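**Notes for the talk: Rules for recording with hand-held grippers**

Slot is 22 minutes. Speak slowly. Drink water before slide 3.

**Slide 1.** Say hello and thank the hosts from Vovano. I work on the recording guidelines at Desix. Today I speak only about rules for the person who holds the gripper, not about training of the model.

**Slide 2.** Give the number first: in September we checked 2721 recordings from the Kumska set, and 174 of them were sent back. Make a pause. Most were sent back for simple things, for example the jaws were already half closed at the start.

**Slide 3.** Start position. The rule has two sentences, read them both aloud:

- Jaws are fully open before the first movement.
- All objects of the task are visible between or near the jaws.

Thin objects need more care than cups or boxes. Let people look at the slide for a moment.
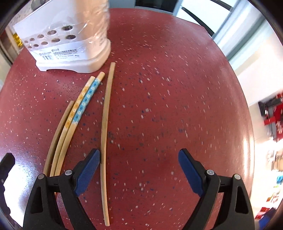
*Slide 3: jaws wide open, four chopsticks and the holder on the counter.*

Ask the room: which chopstick would you take first? Then explain that the task sheet must say it. "Pick up the chopstick" is not enough when there are four. We write "the plain one between the jaws" or "the one with the blue band."

**Slide 4.** Packaging. The Chowdary draft says the wrapping must be written in the log, on or off. I agree with this. Film changes how a surface looks to the camera.

**Slide 5.** Show the checklist, version 79. Do not read all of it! Only the points on lighting and finger pads.

If there is time, take questions here. If not, go to the last slide with the link.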